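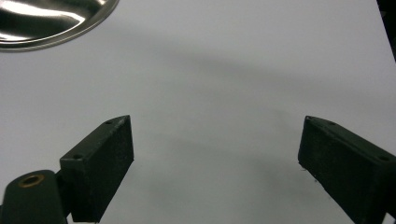
A reader left a comment under my last post asking whether whipping cream by hand is really worth the sore arm, or whether I'm just being stubborn since the mixer died. The comment went on to say that hand-whipped cream always goes one of two ways in that house: soup, or butter. And could I please write down what I do, in plain words, with no French in it.

I would love to! I've been wanting an excuse to go on at length about cream for months, and the mixer dying in August was the best thing to happen to my desserts in years. I had used it for everything. Cream, egg whites, pancake batter (pancake batter!), and I never once looked in while it was going. I'd set it running, go find the vanilla, and come back to something stiff and a little yellow around the edges. I thought that was what whipped cream was.

So, the short answer is yes, it's worth it, and the arm thing mostly goes away once you stop trying to win. The long answer is the rest of this post.

Start with the cream itself. I get mine from the Teluncombe dairy when I can, which means when I'm up early enough to get to the farm stand before it sells out. It's thick and it tastes like something. But I've made perfectly good whipped cream from the supermarket carton too, as long as it says heavy cream and the fat is up there. Half-and-half will not whip. I have tried, on a holiday evening with every store closed, and I stood there so long that my guests started doing the dishes around me.

Cold matters more than brand. The cream should come straight out of the fridge, and the bowl should be cold too if your kitchen is anything like mine, which faces west and turns into a greenhouse by 4 in the afternoon. I put the bowl in the freezer for 20 minutes with the whisk lying in it. If you've got no room in the freezer (I know, the peas), fill the bowl with ice water, let it stand while you get everything else out, then dump it and dry it well.

Use a bigger bowl than you think. This was my problem for years. I'd pick a bowl that fit the cream, and then I'd whisk timidly so it wouldn't slop over the side, and timid whisking is what makes your arm ache. With a big wide bowl you can tip it toward you, let the cream pool in the low side, and move the whisk back and forth through the pool. Side to side is easier on the wrist than going in circles! I'd been making circles my whole life. The motion comes from the forearm and it feels lazy, and the cream thickens just as fast.

Put a damp dish towel under the bowl, twisted into a ring. Now the bowl stays tipped and you have your other hand free to switch over when the first one gets tired. I'm terrible with my left hand but it doesn't seem to care.
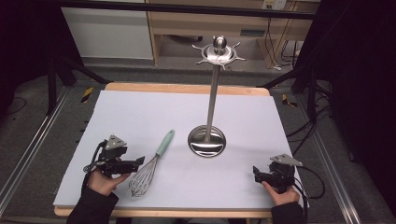
Then you go, at a steady pace, and you watch. At first it's just froth, big loose bubbles like dish soap, and it'll seem like this is all you're ever going to get. Keep going at the same speed. The bubbles get small, then the whole thing goes quiet – you can hear it, the sloshing sound drops away – and the whisk starts to leave a trail that closes up behind it. That's when I add sugar, a spoonful for a small carton, and a few drops of vanilla. I get my vanilla from Raju, the little spice place by the bus station, where it comes in a plain brown bottle with a handwritten label and smells so good that I've caught myself opening it for no reason at all.

After the sugar, slow down. This is the whole secret, if there is one. The trail stops closing. You lift the whisk and what hangs off it bends over at the tip and stays there. Stop! Put the whisk down, even though every part of you wants to give it a few more turns to be safe. Those turns are where the butter is. Cream keeps thickening a little as you spoon it, spread it, and push it around a plate, so it should look slightly underdone when you quit.

And if you did go past it, and it's looking rough and a bit like cottage cheese, pour in a splash of cold cream straight from the carton and fold it through gently with a spatula. It comes back surprisingly often. If it's gone so far that there's liquid in the bottom of the bowl, keep going and make butter on purpose. Salt it. Have it on toast and start over with the dessert tomorrow.

I should say that soup, the other half of the commenter's trouble, nearly always comes down to warm cream or giving up too soon. The froth stage is long and boring. I put on a song I know all the words to and I don't let myself judge the cream until it's over.

Now for the part I'm really excited about, which is what you do with it. Once I could make soft cream without thinking, I wanted to put it on everything, and the best thing I've found so far is a cake I first ate in Tondilberg. We'd driven up for the weekend and gotten hopelessly lost (the trail we wanted starts at 1082 feet, and there are apparently several places in the valley where you can climb to 1082 feet and find a fence), and we ended up wet and cross in a cafe called Esudetti, eating plum cake with so much cream on it that the cake was more of a rumor. The cream was barely sweet. It sort of slid. I'd never had it that soft on purpose before, and I asked at the counter how they did it and was told, very kindly, that they stop early.

So I've been making plum cake ever since. It takes 700 grams of plums, which sounds like far too many, and it is exactly the right number. Cut them in half, take the pits out, and pack them in cut side up, closer together than seems polite. The batter underneath is the plainest one I know: butter, sugar, eggs, flour, baking powder, a pinch of salt, and the zest of a lemon if there's a lemon. I don't peel the plums. I used to sprinkle cinnamon on top and I've gone off it, but a little crushed cardamom is wonderful (Raju again, I'm in there far too often).

Bake it until the edges pull away and the middle doesn't wobble. Let it cool down properly before the cream goes anywhere near it. I know. I've ignored this one more than once, with a warm cake and no patience, and the cream ran straight off the side and across the plate. It still tasted great, mind you.

A few smaller things that have come up in my kitchen. Powdered sugar holds a bit better than granulated if the cream has to sit. Maple syrup works beautifully, just add it late and in a thin stream. A spoonful of sour cream whisked in at the very start gives you a little tang, and it's lovely with anything made from stone fruit. Cocoa needs sifting or you'll be chasing lumps. And whipped cream will keep in the fridge overnight, covered, and if it's gone loose by morning a few strokes of the whisk bring it back. I had some with cold plum cake at 7 a.m. this week and regret nothing.

Egg whites are a different animal, and I'm still working on those. I can get them to soft peaks by hand with no trouble now, but real stiff meringue has beaten me 2 times in a row and I think there was a trace of yolk in there both times. I'm going to try again with older eggs and a bowl I've wiped out with lemon juice. If any of you make meringue by hand and have opinions about cream of tartar, please leave them in the comments, the longer the better. I've got a whole carton of eggs set aside for it, and more plums than I can reasonably explain.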